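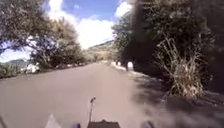
Skorkness detiene las pruebas en carretera de Wurker

Os lo contamos nosotros antes de que os llegue por otro lado: en noviembre, Wurker, nuestro robot de reparto, perdió la señal de frenado en la ruta de Porwood y siguió rodando 67 metros – ¡un susto enorme! No hubo heridos. Hemos parado las 2 unidades y estamos revisando con Adebisi, que nos fabrica el mando, por qué falló la parada de emergencia. No volveremos a salir hasta tenerlo claro, y publicaremos el informe entero.

959 compartidos · 52 comentarios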